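What's Left on the Table
June 23, 2025

I used to judge a lunch by how fast it vanished. These days I'm more interested in what's still sitting there when the talking starts, because that's the part somebody has to deal with. At Rundance, the shared workshop where I rent a desk, lunch leftovers get sorted on a white table before anything goes near a bin, and I've become weirdly fond of it. 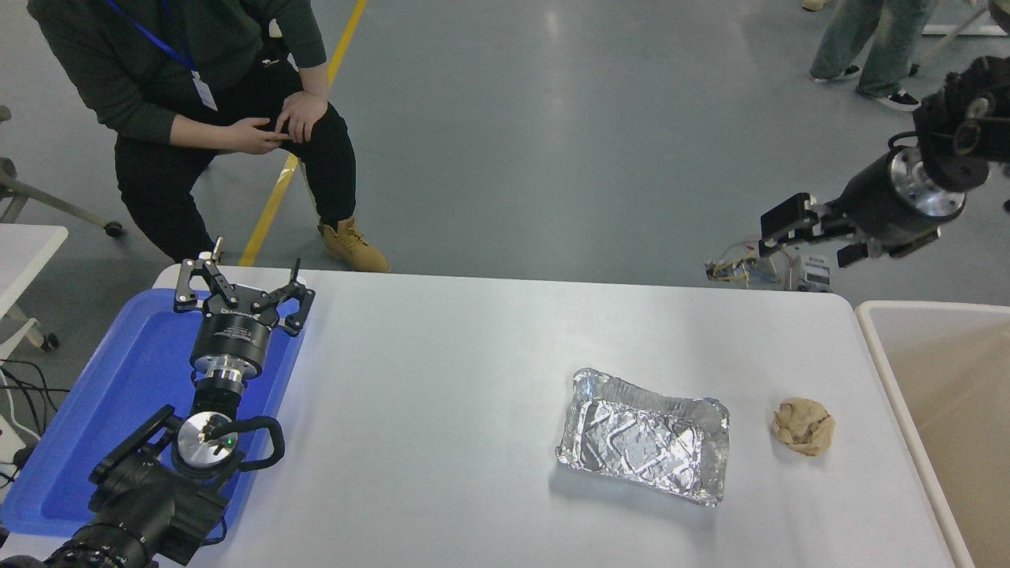
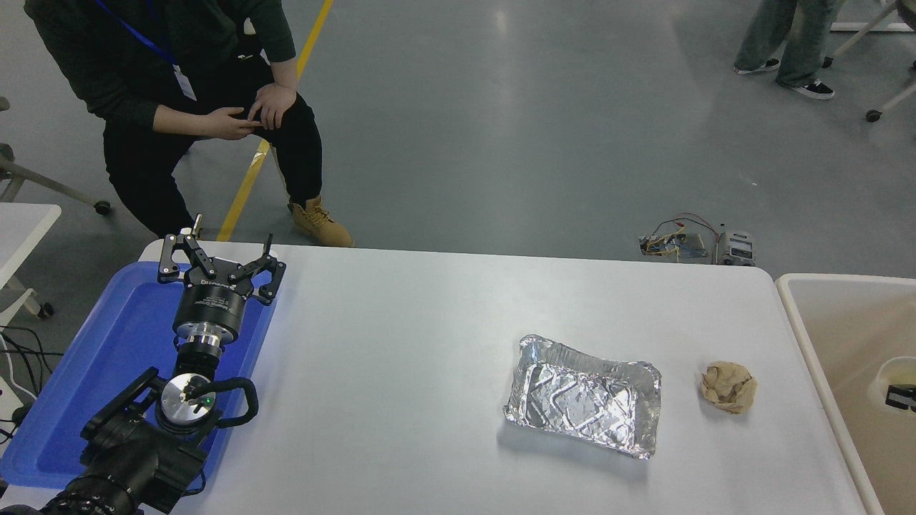
A crumpled foil tray and a wadded-up ball of tan paper, both times.

The foil question

I've been tossing foil trays wrong for years! I'd squash them flat, food and all, and feel pretty good about myself. Then in May I read the sheet from Delorme, the company that hauls our recycling, and there it was in big letters: wipe first, crush second. So now I scrape, wipe with a damp rag and only then scrunch (the scrunching is still the best bit). I kept a tally for the whole month — 34 trays, and just 9 of them had to go in the trash because the cheese had won.

And the paper?

Paper is easier, or so I thought. Clean brown paper goes in with the cardboard. Greasy paper goes to compost, if your town takes it, and mine does. The lunch wraps from Bindis come out spotless if you order the flatbread, and hopeless if you order anything with the green sauce, which I always do. My rule at home is to unball it and hold it up to the window. See-through spots? Compost.

I still forget the lids. I have a stack of them under my sink right now, waiting for a rinse.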